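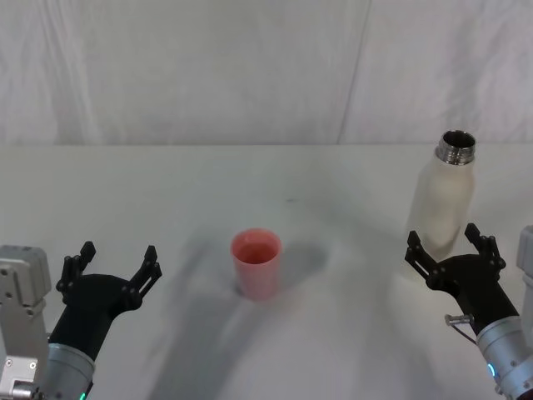 Removing Odors and Stains from Plastic Drinkware

Plastic holds on to smells because its surface is slightly porous and gets more so as it scratches. Most odors come from oils and dried sugars left in those scratches, and dish soap alone does not always lift them.

Baking soda soak. Stir 2 tablespoons of baking soda into a quart of warm water. Fill the cup to the rim and let it stand overnight. Rinse, then wash as usual. Coffee and milk smells may need a second round.

Vinegar film treatment. A cloudy film is usually hard water scale. Soak in equal parts white vinegar and water for 7 minutes, then wipe with a soft cloth. If the haze is still there after drying, the surface is worn and will not clear.

Tomato and tea stains. Sunlight fades both. Set the washed, damp item on a windowsill for an afternoon and turn it once. Brightly colored plastic can fade too — keep it to an hour and check.

Lids and straws. Take out any gasket before washing. Mold starts in the groove under it. A narrow bottle brush reaches most straws; a pipe cleaner does the rest.

Bottles with narrow necks. Add a spoonful of uncooked rice, a drop of soap and a little warm water. Cap, shake for a minute, empty through a strainer and rinse.

Do not use scouring powder or steel wool. Do not mix vinegar with bleach, and do not use one straight after the other without a full rinse between them.

Storage. Dry everything fully, upside down on a rack, before it goes in the cupboard. Store lids separately. Stacked cups that stick together will release if the inner one is filled with cold water and the outer one is held in warm water.

Tips compiled by Santino Retamal. Updated July.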